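Vernevano 200 Built-In Dishwasher

Usten
In stock. Ships in 7 business days.
Price: $749

The Vernevano 200 is a full-width dishwasher made to sit under a standard kitchen counter, between two base cabinets. It has two pull-out racks, a stainless steel interior and a drop-down door that opens flat. It replaces the Vernevano 180 and fits the same opening, so most owners of the older model can swap one for the other without cutting into the cabinets.

Racks

Both racks are coated wire in gray. The upper rack slides out far enough to reach the back row without leaning in. Its tines are thin and set close together, which suits small plates, saucers and bowls. Cups and glasses go along the sides. Tilt cups a little when you load them so water does not collect in the base.

The upper rack can be set at two heights. Lift it by both sides at the same time to raise it, and press the side levers to lower it. Use the low setting for wine glasses and the high setting when you have dinner plates or pans underneath. 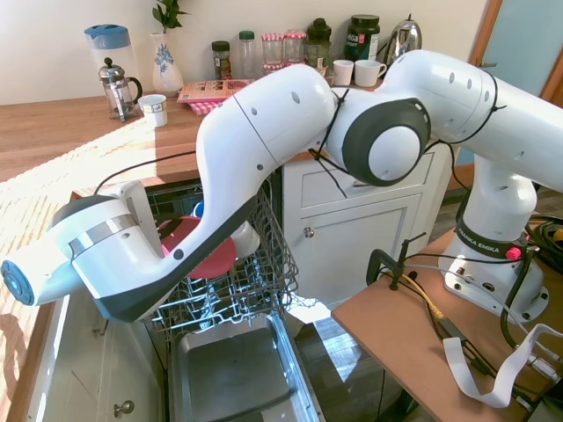
The lower rack takes dinner plates, pots and serving dishes. Two of its tine rows fold down. The silverware basket lifts out by the handle and can be placed at the front or on the left side. Long knives and spatulas should lie flat in the upper rack with the blades facing down.

Plastic items are best kept in the upper rack, away from the heater. Check the bottom of the item for a dishwasher-safe mark first. Painted plates, cast iron and anything with a glued handle should be washed by hand.

Door

The door is balanced and stays where you leave it once it is past halfway. Do not stand or sit on it, and do not rest heavy pans on it while loading. Wipe the gasket with a damp cloth once a month. Crumbs and labels tend to gather in the bottom corners.

Cycles

Normal, Heavy, Glass, Rinse and Quick. The Quick cycle runs 35 minutes and does not include drying. Normal is the right choice for a mixed load of plates, cups and bowls from the day. Heavy uses more water and a longer soak.

Installation

The unit needs a cold or hot water line, a drain connection and a grounded outlet inside the neighboring cabinet. Leveling feet adjust from the front. On wood floors, put down the felt strip from the parts bag before sliding the machine in. Drain hose and mounting brackets are included. The water supply line is sold separately.

What is in the box

Dishwasher, silverware basket, drain hose, two mounting brackets, felt strip, screws, printed manual.

Related items

Nautiyal supply line kit
Vindon replacement rack wheels, set of 8
Vernevano filter

Page updated July 2026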